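Setting Up a Tabletop Pick Routine with the Tesora Starter Package

Written by Rokeya Fakir. Last revised 21st October.

This page covers the first pick routine on the Tesora package as sold by Morkstead: one arm, one two-finger gripper, the control software and a license for one workstation. It assumes the arm is already bolted down, cabled and powered, and that the safety check in the installation sheet has been signed off. If not, do that first.

What you need

A light-colored tabletop with a matte finish if possible
Kitchen items of mixed size and shape, real or toy
The Tesora software, build 1506 or later
A clear floor area on the side where the operator stands

Step 1. Lay out the items

Choose objects that differ in height and stiffness. Plates, bowls, a bottle laid on its side and small fruit give a useful spread. Place the flat items first and leave open table between them. The gripper needs room on both sides of an object to close, and a plate that touches a rack or an appliance is a harder pick than the same plate standing alone.

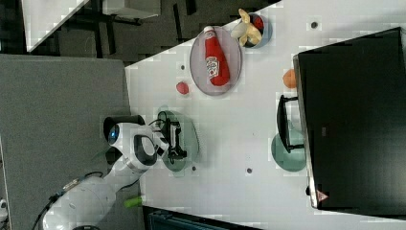 Keep the first layout simple. Run each object by itself before you ask the software for a sequence. In the Layout tab, press New, name the layout and save it. The name can't be changed afterward, so agree on a naming scheme if several people share the workstation.

Step 2. Set the approach height

Open Motion, then Approach. The default clearance is 4 inches above the tallest item. Leave it there for the first session. Lowering it shortens the cycle, but a bottle or a handle that sticks up will then be in the path of the fingers. Check the cable slack at the wrist with the arm at both ends of its travel. The cables should hang free and must not drag across the items.

Step 3. Teach the grasp

Select the object in the list and press Teach. Guide the gripper by hand to the grasp point, then press Store. For round items, aim the fingers at the widest part. For baskets and bowls, take the rim: one finger inside, one outside.

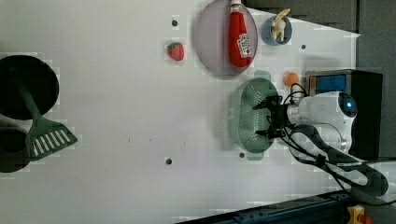

Store 2 grasp points for any object with a rim, on opposite sides. The software picks whichever is easier to reach. With a single point, the planner stops with a "no path" message whenever the object has been turned, and the operator has to teach it again.

Force is set on the same screen. Start at the lowest value and raise it one notch at a time until the object no longer slips. Soft items rarely need more than the second notch.

Step 4. Run and correct

Press Run Single. Keep one hand near the stop button and watch the wrist as well as the fingers. If the grasp is off center, press Hold, nudge the arm and press Store again. The old point is overwritten. 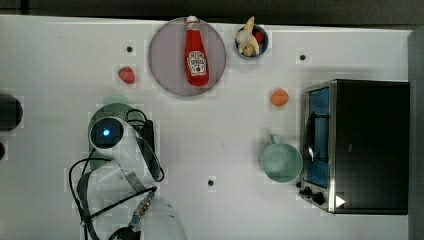

Once every object has passed four runs in a row, build the sequence under Tasks. Drag the objects into order, working from the outside of the table toward the middle. Tall appliances should be entered as fixed obstacles in the Layout tab before the sequence is run.

Notes on the package

The gripper handled most of our items without new finger pads. Thin plates remain the weak point; Wellington Dantas got better results with the Leckie pads, which are sold separately. The printed manual is behind the software on the Approach screen. A corrected edition is due in November.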